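4.3 Recording demonstrations with the hand-held gripper

Use this section after the gripper has been charged and paired with the Praltix recorder (see 4.1 and 4.2). A demonstration is one complete run of a task, done by hand while the recorder stores the view from the gripper and the opening of the fingers. The training job needs many such runs of the same task. For a simple pick and place, plan on 2,000 runs. For tasks that involve a container with flaps or a lid, plan on 3,000.

Before you start

1. Choose a work surface at the height where you would normally do the task. The surface does not have to be plain. Patterned tables are fine and should be included in the set if the robot will later work on them.

2. Place the task objects within easy reach. Leave ordinary household items where they are.

3. Turn on the room lights and leave them at the same setting for the whole batch.

4. Open Praltix, select New Batch, and enter the task name. Use the same spelling every time. "Box unpack" and "box_unpack" are stored as two different tasks.

5. Squeeze the handle fully and release it two times. The finger reading on the recorder should go from 0 to 100 and back. If it stops short, repeat the calibration in 4.2.

CAUTION: Keep your free hand away from the linkage arms while squeezing the handle. The arms can pinch skin at the pivot pins.

Start position

Hold the gripper by the handle with the fingers pointing forward and open. The task object should be in view ahead of the fingers, but the fingers should not be touching it. Stay in this position until you hear the start tone. 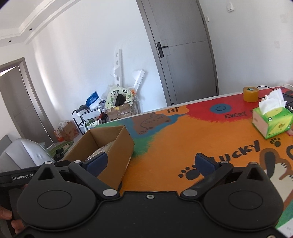
Figure 4-6. Start position at a table, fingers open, with an open cardboard box just beyond the left finger.

Recording a run

6. Press Record. Wait for the tone, then hold still for one second.

7. Move to the object at a steady pace. Do not swing the gripper or turn it to look around the room. Fast turns blur the view, and Praltix will reject the run.

8. Close the fingers on the object. Pause briefly before lifting.

9. Carry out the rest of the task with the gripper only. If the other hand has to help, for example to steady a box, use the two-hand procedure in 4.5.

10. Release the object, back away a short distance, and press Record again to stop.

11. Move the object to a new spot before the next run. Change the angle of the box as well.

Note: A dropped object does not spoil the run if you pick it up again and finish. Mark it "Recovered" on the recorder. If you give up partway, mark it "Discard".

Note: The recorder holds 16 runs before it must upload. Keep it within range of the base station - uploads that are interrupted have to be started over by hand.

Changing operators

Each operator needs a separate profile. Hand size and reach affect how the gripper is held, and Venckus, the training tool, sorts runs by profile. To switch, select Operator on the home screen, choose the name, and repeat step 5.

Continue with 4.4, Reviewing and trimming runs.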